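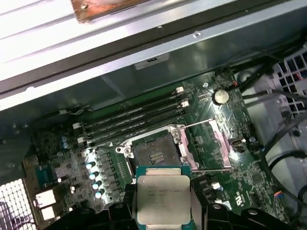

Drurnura: workstation teardown and rebuild notes

README

Welcome! Drurnura is a collection of short, practical notes on taking apart and putting back together desktop workstations, one part at a time. It covers the jobs most people put off for years: processor swaps, memory, the coin cell, the drives, the power supply. We love these old towers. They are roomy and very forgiving, and you can learn a huge amount from an afternoon with one of them and a decent screwdriver.

The notes began as a shared text file at the Honville repair room, where Ayman Ragab kept a list of things he wished he had known before opening his first dual-purpose office machine. Tomoyo Kuroda turned the list into proper entries, and it has been growing ever since (the October cleanup alone added a whole section on latches!).

What's in the collection

There are 384 entries, sorted into 23 folders by part. Each entry is a plain text file with a title, the part it deals with, the steps, and a line for remarks. The remarks are often the best bit, so please don't skip them.

Folders you will probably open first:

cpu - processors, sockets, retention frames, levers, socket covers
memory - slots, latch clips, seating order
power - supply units, release latches, cable routing
drives - cages, bays, tabs, data cables
board - coin cells, headers, expansion cards

Every entry carries a difficulty from 1 to 5. Anything marked 3 or higher should be read right through before you pick up a tool. Processor work is always a 5, mostly on account of the pins.

Working on the processor

Lay the tower on its side with the panel off, so the board is flat and you are working straight down. Give yourself more table than you think you need. Unplug everything, hold the power button for a few seconds, and touch bare metal on the case before you reach in.

Open the lever fully before you lift the frame. If the socket has a plastic cover, keep it! It goes back on the moment the socket is empty for longer than it takes to fetch a chip. Hold the processor by its edges, line up the notches and the corner mark, and lower it straight down. No sliding, no nudging it around once it touches. Then close the frame and bring the lever down evenly. Some resistance is normal at this point, and first-timers tend to find it alarming.

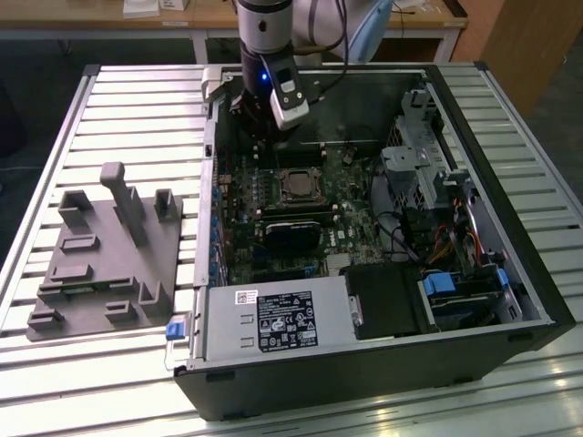 Leave the memory out until the processor is in. You get far more room for your fingers, and the slots are easy to fill afterward. On many workstation boards the order of the slots matters, so check the diagram for your own model and write the order on a scrap of tape.

Colored plastic is your friend in these cases. On a lot of office towers the blue pieces are the ones you are meant to push, squeeze or pull: the latch on the power supply, the tabs on a drive. Try those before you go hunting for screws. Cables are the slow part. We like to photograph the bundles before unplugging anything, then put them back along the same path so the panel closes without a fight.

Never open the power supply itself. If it's faulty, swap the whole unit. There are no entries for repairing one and we won't be adding any.

Naming and layout

File names go part, task, short note, all lowercase with hyphens. Example: cpu-remove-stiff-lever.txt. The Fawzy folder holds older entries in the original layout. They are still worth reading, but some of the part names don't match the rest.

Known gaps

Very little on liquid cooling. Almost nothing on laptops. The drive section leans heavily toward 3.5-inch bays, and the entries on front panel connectors are thin. If you have a machine with odd headers, we would be thrilled to hear from you.

Adding an entry

Copy template.txt, fill it in, and send it through the Nadari tracker. Write it the way you would explain it to a friend at the next table. Mention what went wrong as well as what went right, and name the board if you know it. Tomoyo reads the new ones and may come back with a question or two, usually about which way the lever was facing.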